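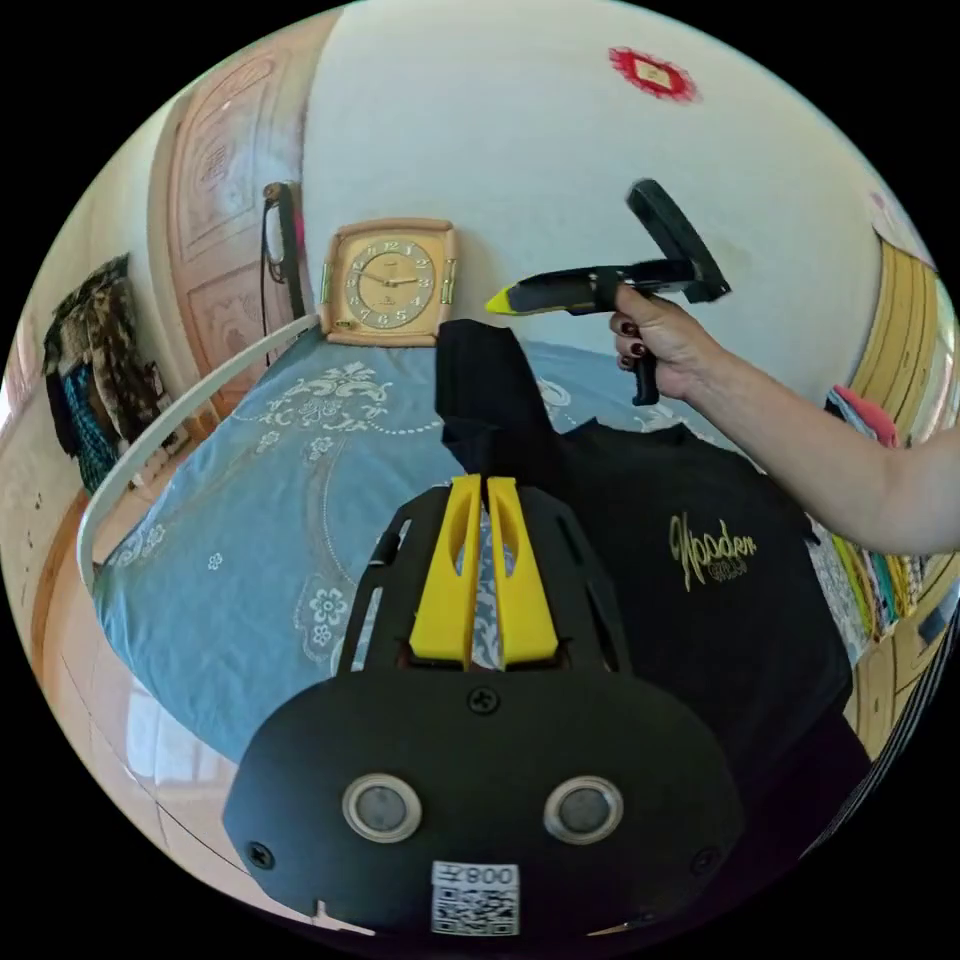

Black tee with the yellow-gold "Wooden" script, on the bed.

March 23, 2020

Starting a thread on making a quilt from old T-shirts. I get asked about this a lot and my answers are scattered all over the place. I'll add to it as I go.

First thing is choosing shirts. Lay each one out on a bed or a table, somewhere you can see all of the print. A shirt on a hanger always looks like it has more usable fabric than it does.

Cut squares are 14 inches for me. Smaller works for kids' shirts, but on an adult shirt you end up slicing through the print. Check the widest logo you own before you decide on a size.

Wash everything first. No fabric softener. It leaves a coating and the interfacing won't stick properly. I learned that on the Goment quilt and had to peel four blocks and do them over.

If a shirt has a small chest logo, you have two choices. Cut the square off-center and leave the logo sitting in a corner, or cut the logo out small and sew it to a plain piece from the back of the shirt. I like the first one. It looks less fussy.

Interfacing. T-shirt knit stretches and quilting cotton doesn't, so every shirt block needs something behind it. I use Hateck lightweight woven. The non-woven kind is cheaper and it's fine for a wall hanging, but on a bed quilt it goes crackly.

Cut the shirt apart first, up the sides and across the shoulders. Then fuse the interfacing to the back of the piece, and only then cut your final square. If you cut the square first it will warp under the iron and you'll be chasing it all afternoon.

Never put the iron on a print. Press from the back, with a cloth under the shirt so the ink doesn't pick up anything from your board. Some of the rubbery inks from the older 5K shirts will melt no matter how careful you are.

Needle: ballpoint for testing seams on bare knit, then a regular size 14 once everything is fused. Change it more often than you think you need to. Thick prints dull them fast.

Thread: I buy the 3000 yard cones from Pintér in medium gray. Gray disappears on nearly everything, black shirts included. The store is still taking phone orders this week and they'll mail it. Pay for the tracked shipping.

Black shirts deserve a post of their own. They fade at different rates, so no two of them match. Spread them out across the layout with a lighter block in between. If you put them side by side, the older one looks brown.

Layout: put the blocks on the floor, walk away, come back after dinner. I move things maybe twice and then stop. You can do this for days if you let yourself.

Sashing or no sashing? I use 2 inch strips between blocks. It hides small cutting mistakes and gives your eye a rest from all the lettering. Solid color only – a patterned strip next to printed shirts is too much.

Somebody asked about batting. Thin cotton. The shirts and interfacing are already heavy and a puffy batting makes the whole thing hard to get under the machine.

On time: my Nemetau quilt was cut in November and I'm only sewing the binding on now. Most of that was it sitting in a tub. The sewing part goes quickly once the squares are done.

Save the scraps. Sleeves make good cleaning rags, and the hem strips are better than twine for tying up tomato plants.

Next up is binding. I do it by machine, front and back, and I know some of you feel strongly about that. I'll post the steps once the corners are finished.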